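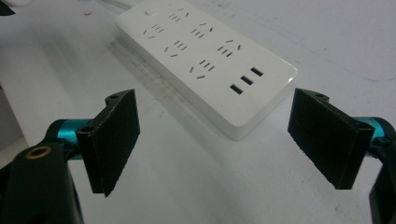 Power strip with combined sockets — flat pins feel loose, is it safe?

Asked by Lilibeth Mangubat, January 5, 2019

I bought a white power strip for my desk at home in Naduvport. It has six outlets, three USB ports on one end and a switch by the cord. The outlets are the kind with straight slits and angled slits together, so they take more than one type of plug.

My laptop charger has two flat pins and it wiggles in every outlet. My lamp has angled pins and fits tight. I also want to run a small heater in February when it gets cold at the desk. The label on the bottom says 2447 and I don't know if that is watts or a model number.

2 answers

Nassoro Odera
Combined outlets often hold one kind of plug better than another. A little movement is common. If the charger cuts in and out, or the plug gets warm, or you hear crackling, stop using it in that strip.

Don't put the heater on it. Plug it straight into the wall. For the rest, look on the label for a number followed by W or A. 2447 with no letter after it is probably a model number, so it tells you nothing about the load. Add up what your things draw and stay well under the rating. My monitor, charger and lamp come to less than 400 watts — most desks are like that.

Also check for a ground. If there is no third hole, a three-pin plug either won't go in or won't be grounded. Don't force it or use an adapter to get past it.

Dennis Waweru
had one like this for years, no problems. the usb was slow if you charge three phones at once. I got a Dralleck after that and it's 14 feet of cord, way too long

Comment from Lilibeth Mangubat
Found it, there is a W number in small print on the other side of the label. Heater will go in the wall.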